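# Der Planer zögert

Um kurz nach 2 Uhr nachts meldete der Planer zum ersten Mal: »Ich bin mir nicht sicher.«

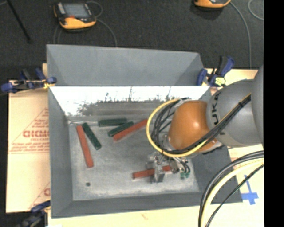 Binta Mohammed las die Zeile zweimal und suchte dann im Quellcode nach dem Menschen, dem sie das zu verdanken hatte. Die Greifplanung hieß Zulano, stammte ursprünglich von einer Firma in Clisirberg, die es nicht mehr gab, und war seither durch so viele Hände gegangen, dass die Kommentare sich gegenseitig widersprachen. »Nicht anfassen«, stand über einer Funktion. »Habe es angefasst«, stand darunter. Die Aufgabe war dabei von einer Schlichtheit, für die man sich auf Familienfeiern schämte: rote und grüne Stäbe aus einer grauen Kiste holen, in der sie kreuz und quer lagen, einer nach dem anderen. Bintas Mutter hatte gefragt, ob man dafür studieren müsse. Binta hatte gesagt, man müsse dafür vor allem aufbleiben.

Sie fand die Meldung schließlich in einem Modul namens Babalola. Es bewertete jeden Griffvorschlag mit einer Zahl und gab, wenn keine der Zahlen ihm gefiel, diesen einen Satz aus. Früher hatte dort »Fehler 9« gestanden. Jemand hatte das für unfreundlich gehalten.

Sie schrieb an Ledel, der in der Firma für die Wahrnehmung zuständig war und nie schlief, jedenfalls nicht nachweislich.

»Dein Modul hat Gefühle.«

»Das sind keine Gefühle«, schrieb Ledel zurück. »Das ist eine Schwelle.«

»Wo liegt sie?«

Es dauerte eine Weile. »Bei dem Wert, bei dem es damals funktioniert hat.«

Binta öffnete das Protokoll. Zulano hatte etwa 200 Griffe durchgerechnet und alle verworfen. Den ersten, weil der Finger zu nah an der schrägen Wand vorbeigekommen wäre. Den zweiten, weil zwei Stäbe übereinanderlagen und die Segmentierung sie für einen einzigen hielt, der unterwegs die Farbe wechselte. Beim dritten stand als Begründung nur »nein«. Das war knapp, aber immerhin war es eine Begründung, und Binta hatte schon mit Abteilungsleitern gearbeitet, die weniger lieferten.

Sie senkte die Schwelle.

»Ich bin mir nicht sicher«, meldete der Planer.

Sie senkte sie weiter, auf einen Wert, bei dem ein vernünftiges System auch nach der Heizung gegriffen hätte.

»Ich bin mir nicht sicher.«

»Er liest die Konfiguration gar nicht«, schrieb sie an Ledel.

»Doch. Aber die andere.«

»Welche andere?«

Ledel schickte einen Pfad. Er war so lang, dass er im Chatfenster umbrach, und enthielt das Wort »neu« dreimal und das Wort »endgültig« einmal – vor dem ersten »neu«. In der Datei stand die Schwelle ein zweites Mal, auf sechs Nachkommastellen genau, und daneben ein Kommentar: »vorläufig, bis Montage fertig«. Die Montage war fertig gewesen, bevor Binta ihren Arbeitsvertrag unterschrieben hatte.

Sie änderte die Zahl, ließ den Kommentar aus Pietät stehen und startete neu. Zulano rechnete. Der Lüfter des Rechners machte ein Geräusch, als ziehe sich jemand im Nebenraum einen engen Pullover über den Kopf. Dann erschien ein einziger Vorschlag: ein roter Stab, quer gegriffen, Bewertung knapp über der Grenze.

Darunter stand: »Ausführen?«

Auch das war neu. Die Software hatte sie noch nie etwas gefragt. Binta saß mit dem Finger über der Taste und merkte, dass sie die Antwort gern von jemandem eingeholt hätte.

»Ledel«, schrieb sie, »bist du dir sicher?«

Die drei Punkte erschienen, verschwanden und erschienen wieder.

»Bei welchem Schwellenwert?«, schrieb er.

Sie drückte die Taste.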